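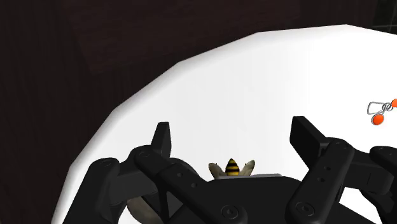
Does the second campaign of Odesum play well enough without the first? It plays fine, provided you accept that the opening two hours will refer to people and places you have never met, and that the supply system is explained properly only in the manual.

I came to it the wrong way round myself. I bought the follow-up, Odesum: Morkbridge, in March, finished it, then went back to the original, and have now been through the follow-up a second time on the harder setting. These notes are mostly for my own use, but a few readers asked for them under the last post.

For those who missed the first game, it was a turn-based tactics affair set in a flooded river country, with squads of six, a fixed grid and no saving during a mission. The follow-up keeps the squads and drops the grid. Movement is now measured by distance, and each soldier has a pool of 350 movement points per turn, reduced by the weight carried. A rifle and two magazines cost very little. A mortar takes away almost half. The number is shown at the bottom left when a soldier is selected, but the effect of terrain is not, and mud is far more expensive than it looks. I lost a scout in the second mission by stopping one pace short of a wall.

Line of sight has been rewritten. In the old game a unit was either seen or not seen. There are now three states, and the middle one, where the enemy knows something is there but cannot aim at it, lasts until the end of the following turn. It can be used on purpose. If you show a soldier briefly at a window and pull him back, the computer will usually spend its next turn firing at the window. This works on every difficulty level I have tried, except against the Nasulov units, who ignore it and go round the side.

The Nasulov faction is the main addition. They have fewer troops than you in every mission and better equipment, and they withdraw when they are losing. Withdrawn units come back later in the campaign with their experience intact. I let one squad go at the ferry crossing and met it again four missions on, by which point every member could fire twice. On the second run I blocked the road at the ferry first and the later mission was a good deal shorter.

Supply is where most of the complaints are, and I agree with some of them. You start the campaign with 3,000 units of supply and gain more by holding depots. Repairs, ammunition and medical care all come from the same total. The upkeep of vehicles is charged at the start of a mission and again at the end, which the game does not mention anywhere on screen. It is on a page near the back of the manual, under transport. Before I found it I reached the Alvarado chapter with 449 units left and two lorries I could not afford to move. I sold one, left the other behind and did the chapter on foot. It can be done, although the last mission then takes a whole evening.

The Alvarado chapter is the best part of the game all the same. It is a single large map, a hill town with the river on two sides, used for five missions in a row. Damage carries over. A bridge that goes down in the first mission stays down in the fifth, and the computer plans its routes accordingly. I would have liked the whole campaign built this way – the smaller maps either side of it feel like leftovers from the earlier game, and at least one of them plainly is, with the cover objects moved about.

On the technical side, it is steady. I had one crash, when changing the resolution during a mission, and the automatic save was intact afterwards. Loading times are short apart from Alvarado. The camera still cannot be turned freely, only in quarter steps, and tall buildings hide whatever is behind them. There is a key to fade the roofs (F by default), but it does not affect walls. Key bindings can be changed, except for the camera keys.

Sound is much the same as before. The radio voices repeat too often and I turned them off by the third mission.

For a first run I would suggest the normal setting, one lorry at most, and a medic in each squad from the start, as they cannot be hired after the ferry. I have not touched the separate skirmish mode yet. The map editor is listed on the main menu but greyed out in my version.

Print this post | E-mail this post
Shares: 14
Comments (6)

Contact | Back to top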